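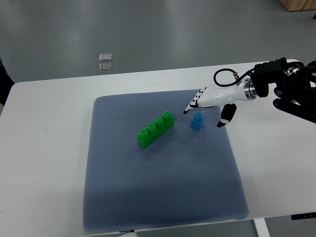 Brosa Family Rooms: Winter Progress Report to the Ustora Fund

Grants > Current awards > Family learning > Brosa

Search reports Enter a keyword Go

2020-01-11

Dear friends at the fund,

Thank you, as ever, for your patience with us over the holidays. I meant to have this in the mail before the new year, and then the boiler at Skellellow went out and everything else had to wait its turn (more on the boiler further down, I'm afraid). We have now had a full season of the family rooms running at both sites, and it gives me real pleasure to tell you how it's been going.

Visits

We hosted 675 family visits between the two rooms, against the 700 we promised you in our application. The shortfall is nearly all from Skellellow, where we lost 3 mornings to the heating. Pascu Street was full most mornings and we had to start a sign-up sheet, a thing I never expected to write! Grandparents are coming in greater numbers than we planned for, and they tend to stay for the whole session, so we've put out more of the adult-height chairs and moved the coffee closer to the door.

The play tables

Part of your award went toward play things for the little ones to use while their grown-ups are in the reading circle or talking with our benefits adviser. We bought secondhand where we could and spent less than we had budgeted under this line. With your permission we would like to carry the difference over into books, and in particular into picture books in Romanian and Spanish, which go out on loan and are slow to come home again.

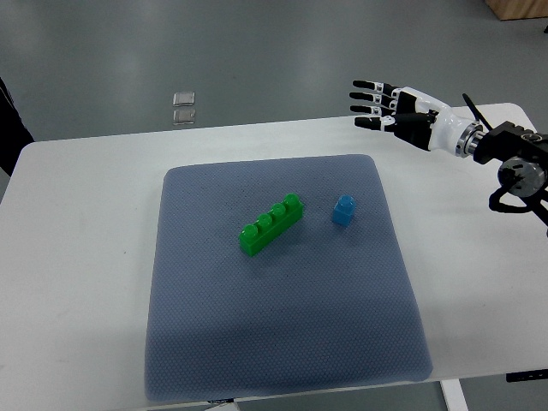

Green building brick on a padded mat, family rooms.

The reading circle

I could go on about the reading circle all day. It began as a story and a song at the end of the morning and has grown into something parents plan their week around. We read the same book two sessions running now, at the parents' request, so the children know what's coming and can shout out the good parts. Attendance dipped before the holidays, as it does every year, and picked back up in January.

The boiler

The landlord at Skellellow has replaced the pump and agreed to share the cost of a service each fall. We paid for 2 portable heaters out of our own reserves and are not asking the fund to cover them. The paperwork is with our bookkeeper if you would like copies.

What families are saying

We asked for comments on cards this time instead of the long form, and got far more back.
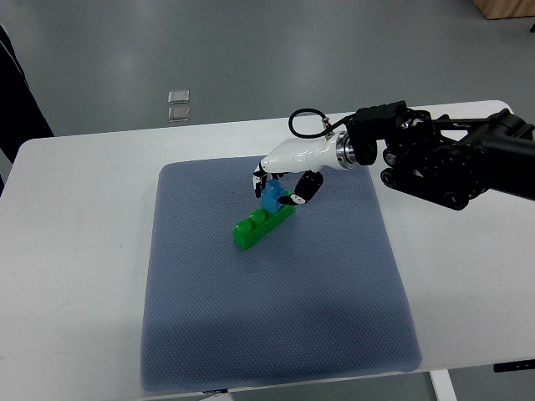
Florin Olteanu wrote that he had come in for help with a rent letter and stayed for the story, and that his daughter now asks for "the library with the songs" at breakfast. He would like us to open one evening a week, for parents who work days, and several other cards made the same request.

We'd love to talk that over with you before the spring budget is settled. An evening would mean extra hours for the room lead at Pascu Street and a later lockup, and I will send figures for both separately.

With warm thanks from all of us at Brosa

Contact us | © 2020 Brosa Family Rooms | Back to top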